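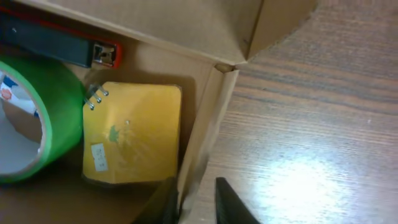

2. Packaging return trial, Tarkham and Grurkley

Progress to June. Prepared by Annag Gourlay for Lama Bataineh.

We sent out 3077 orders in cartons marked for return. Customers brought back 308. The application assumed far more than that, and I don't think the gap will close by itself.

Grurkley accounts for most of the returns. Tarkham has the bigger catchment and the longer counter hours, so the usual explanation – that people live too far away – doesn't hold up. Dorik puts it down to the colour of the label. I'd want to see some evidence before we pay for a reprint.

The Dow depot rejected 15 cartons for crushed corners. Reuse savings are still being quoted at the original rate, which left out sorting labour. Please treat that figure as unproven.

3. Next period

Wednesday counter hours at Tarkham will continue. No new sites until the labour costs are in.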